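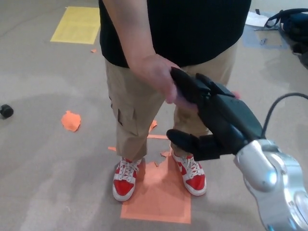

A hand around the gripper

Nov 14, 2024

So Skididthorpe is coming back! I found out at breakfast because Maeve sent me a message that was just capital letters, and I had to go look it up myself with toast in my other hand. Tilel put up a short notice overnight: second season, 4 episodes, out in February. The first season had eight, so I'm trying to decide if I should be happy or annoyed. Both, I think. Mostly happy.

I really thought it was dead. They took it off the front page in the summer and the soundtrack never came out, and Liam kept telling me to let it go (he never got past the ferry episode, so his opinion doesn't count). And now here we are. Róisín Quinlan is still down as showrunner, Darragh Corrigan is directing the first two, and there's a new name in the writing credits, Tiina Suominen, who I'd never heard of. I spent far too long this morning reading an interview with her where she talks about learning to write dialogue by turning the sound off on soap operas and making up the lines. I might try that. I'd be terrible at it.

The one thing bugging me is the price. Tilel went up again last month and now the plan without ads is the only one that gets you the good picture. I canceled in the spring, came back for the baking thing, canceled again, and I suppose I'm going back in February like a fool. Maeve says we should split one account, but they've gotten strict about that and she lives across town. We argued about it for a while and got nowhere.

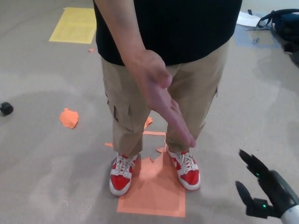 Later, after dinner

Rewatched the pilot to celebrate. I'd forgotten how slow the start is – that long drive with hardly any talking, and then the aunt just standing there at the gate. The first time I saw it I nearly switched it off. Tonight I loved every minute. I also spotted the green kettle from the finale sitting on the shelf in the very first kitchen shot, which I'm sure everybody else noticed years ago, but I yelled anyway and scared the cat.

Liam watched the last part with me, standing up, with his coat on, claiming he was about to leave. He asked who the man in the boathouse was. I told him to start from the beginning like a normal person. He might! I've left the remote where he can find it.

The fan board is a mess, by the way. Somebody started a thread asking which characters survive the cut to a shorter season and it was at 429 replies when I last looked, half of them fighting about whether Kinsella was ever a real person or just the aunt's story. (Real. Obviously real. We saw his boots.) I typed out a long answer and then deleted it, as I'm trying to be in bed before midnight this month.

To do tomorrow

Call Mom back. Return the Branetti DVDs to the library, they're overdue again. Ask Maeve if she wants to do a rewatch over the holidays, an episode a night, at her place because her couch is better. Find out if the baking thing is still on.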